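Zilwood Garra de Mão – kit de demonstração manual

Início > Coleta de demonstrações > Garras de mão

Disponibilidade: envio em até 24 horas
Acompanha: garra, almofadas de reposição, cabo de dados, estojo Kokmont

Oi! Farzana Jatoi de novo, agora com a página que vocês mais me cobraram. Passei setembro inteiro mexendo com garras de mão (a minha família já nem pergunta) e resolvi escrever do meu jeito, porque a ficha técnica do fabricante é curta e não responde metade do que chega no meu e-mail.

Então vamos lá. Você segura a garra, faz a tarefa com o seu próprio braço e a câmera presa nela grava tudo do ponto de vista dos dedos. Depois o robô aprende a partir dessas gravações. Quem já tentou ensinar uma tarefa só por controle remoto sabe como cansa: aquele atraso chatinho, o braço que não chega onde a gente quer, o pulso torto. Com a garra na mão eu pego o jeito em poucos minutos, e uma pessoa que nunca viu um robô na vida também pega.

O que eu mais gosto é de poder gravar em qualquer canto da casa. Mesa da sala, bancada da cozinha, quarto, tanto faz! Casa de verdade tem toalha estampada, luz entrando pela janela, coisa pendurada no fundo, e é esse tipo de variedade que eu quero nas minhas gravações.

A tarefa que eu mais repito é a de objetos pequenos dentro de uma caixa. Parece boba e não é, viu? Um relógio é fácil. Um anel fininho deitado no papelão já pede outra paciência: tem que chegar por cima, fechar devagar e não empurrar a peça para o canto.
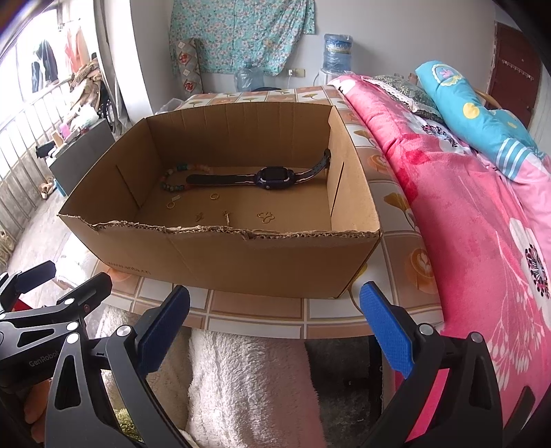 Relógio infantil, pulseira de contas e peças miúdas douradas na caixa de papelão, com a garra aberta.

Umas dicas minhas para esse tipo de tarefa:

Abra bem os dedos antes de descer. Muita gente chega com a garra meio fechada e esbarra na parede da caixa.

Comece pelas peças grandes e deixe os pingentes para quando a mão já estiver acostumada. Eu gravo blocos de 16 demonstrações e paro para tomar um café (de verdade, pare, a pressa aparece na gravação).

Mude as peças de lugar entre uma demonstração e outra. Se o anel está sempre no mesmo canto, o robô decora o canto.

Errou? Se deu para corrigir na hora, eu guardo a tentativa com uma etiqueta separada. Se a peça voou para debaixo da cama, apago e sigo a vida.

E o controle remoto, serve para quê? Serve, e muito! Eu uso a estação Whitlock quando preciso que o movimento respeite os limites do braço que vai executar a tarefa, ou quando o lugar não é bom para uma pessoa ficar em pé do lado. As duas coisas convivem bem: para objetos pequenos, faço a maior parte com a garra de mão e completo com uma leva pela estação. Se você só pode comprar um dos dois agora, eu iria de garra.

Especificações do kit Zilwood

Peso da garra: 500 g
Cabo de dados: 200 cm
Acionamento: manual, por gatilho
Almofadas dos dedos: substituíveis, com textura
Software: Wutmont, licença incluída no kit

Sobre as almofadas: elas gastam, e gasta mais a da ponta, onde a gente belisca as peças finas. Limpo as minhas com pano úmido no fim do dia. Quando a textura começa a ficar lisa eu troco o par, nunca uma só, senão a pegada fica torta.

O Wutmont separa as demonstrações por tarefa e avisa quando um trecho ficou sem imagem. A tela de exportação ainda é meio confusa (já reclamei), mas o botão de revisar em câmera lenta me salvou várias vezes.

Perguntas que sempre chegam

Sou canhota, funciona? Funciona, o gatilho fica no meio do cabo.

Dá para gravar com duas garras? Dá, mas são dois kits e a sincronização é feita no Wutmont. Treine primeiro com uma.

Preciso ter o robô em casa? Para gravar, não. Para testar o que ele aprendeu, aí sim.

Produtos relacionados: almofadas de reposição Zilwood, estojo rígido Kokmont, estação remota Whitlock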